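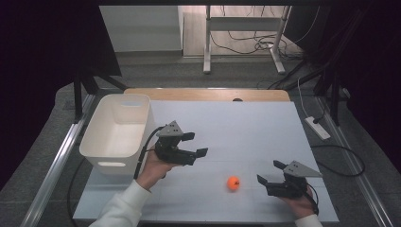

**What's the best way to clear a table covered in small odds and ends?**

Put one open bin at the side of the table, pick up the loose pieces one at a time, and don't stop to sort until the tabletop is clear.

I've been putting off writing this page for ages, mostly because it sounds too simple to need one. But I get the question a lot from people who share a work table with family or housemates, and my reply keeps getting longer, so I may as well set it all down properly (get yourself a coffee, I do go on a bit).

## What you'll need

- A plastic bin with no lid. Mine has rounded corners and a handle slot at either end, and I wouldn't trade it for anything fancier.
- A sheet of white foam board, big enough to cover most of the table.
- A soft cloth.
- Ten minutes, or 45 if it's been a bad month!

## Lay the board down first

If your table is light wood like mine, small things get lost on it terribly easily. Beads, pins, the little feet off a picture frame, all of them just melt into the grain. On white board they show up at once, and an orange ball is a joy to find. I let a strip of bare wood show along the far edge, and I like it that way, as I can slide my fingers under the board when it's time to lift it.

Give the board a wipe before you start. A damp cloth is plenty, and please don't soak it, foam board sulks and curls up at the corners.

## Where the bin goes

Left side of the board for me, open side up, close enough that I never have to stretch. Try it on the right if that suits your hands better. What you don't want is the bin on the floor, where you end up dropping things from a height, and anything round bounces straight back out and off across the carpet. I once chased a marble through most of a Sunday-best dinner party, so take my word for it.

## Picking up

1. Start with whatever rolls. Balls, marbles, spools, pencils.
2. Lower each one into the bin and let go near the bottom.
3. Next, gather the flat things, sliding them to the edge of the board if they're hard to pinch.
4. Leave cables for last. Coil each one loosely and set it to the side, since a cable in the bin will tangle itself around everything you've just put away.

Keep both hands over the board while you work. It feels slow for the first few pieces and then you find a rhythm, and it's rather soothing with the radio on.

## Sorting, later on

Carry the bin somewhere comfortable and tip it out gently onto a towel. I sort into three piles: goes back on the shelf, belongs to another room, and no idea. The last pile gets an envelope with the month on it. Mine still says April, and there are 23 things in it, including a key.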